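Laundry Day at Ellonham: Folding on the Bed

Home > Galleries > Around the House > Laundry and Linens

June 2021

The house at Ellonham has no laundry room. The washer is under the kitchen counter, the drying rack lives on the landing, and all the folding gets done on the bed in the back bedroom. It has been that way since we moved in, and I have stopped looking for a better spot. The bed is the right height, the window is on the left, and whatever is not put away by evening has to be moved before anyone can sleep. That last part is why the job gets finished.

This gallery is part of the set on everyday jobs in the house. The earlier pages cover the pantry shelves and the hall closet. Click any picture for the larger version.

Dark clothes first

Dark things get washed together on cool and come up to the bedroom in one armload. I lay each piece out flat before I fold it. Black on a pale green cover is easy to work with, and a sleeve that is still inside out shows up right away. 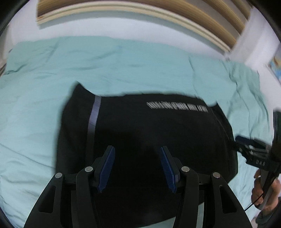 I used to fold everything in the air, standing at the rack, and the tops always came out crooked. Laying them down takes longer per piece but they sit straight in the drawer afterward. Smooth from the middle out to the sides, turn the sleeves in, then bring the bottom edge up to the neck. For anything with printing on it I fold with the print inside, which seems to save it from rubbing.

The drawers are from a Conneely chest we bought used for $50. They are shallow, so a stack of more than a few tops will catch on the frame above. Thin tops go in the second drawer, standing on edge. Work clothes go in the bottom one and I do not fuss over those.

Heavier tops

Sweatshirts are slower. The hood is the trouble — it holds water longer than the rest, and it makes a lump however you fold it. I check the hood and the cuffs with my hand before anything goes in a drawer, and if either one is cold to the touch the whole thing goes back on the rack overnight.

The method I settled on is to lay it face up with the hood at the top, pull the drawstring even on both sides, fold the arms across, and then turn the hood down over the chest last. The package is thick but it holds together. Reflective trim gets cool water and no iron. A black hooded sweatshirt on the cover, with silver piping along its seams and a bit of white drawstring showing:
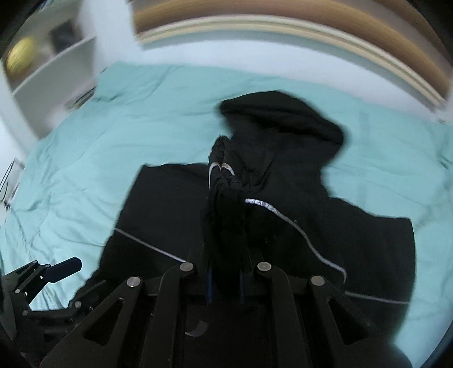 The bed cover

Several people wrote in after the last gallery to ask about the cover, so a few notes. It is a light green one from Fostodetti, bought when the old quilt gave out. It washes well, but it shows lint from dark clothes, and I go over it with a damp hand when the folding is done. It goes in the wash by itself. With anything else in the drum it balls up and the middle stays soapy.

Next page

The winter blankets come down from the attic in September and I will add those then. There is also a box of table linens from the Prundgate house that has not been sorted. Some of it will need mending before it is worth showing.

Back to Around the House | Previous gallery: Hall Closet | Next gallery: Kitchen Drawers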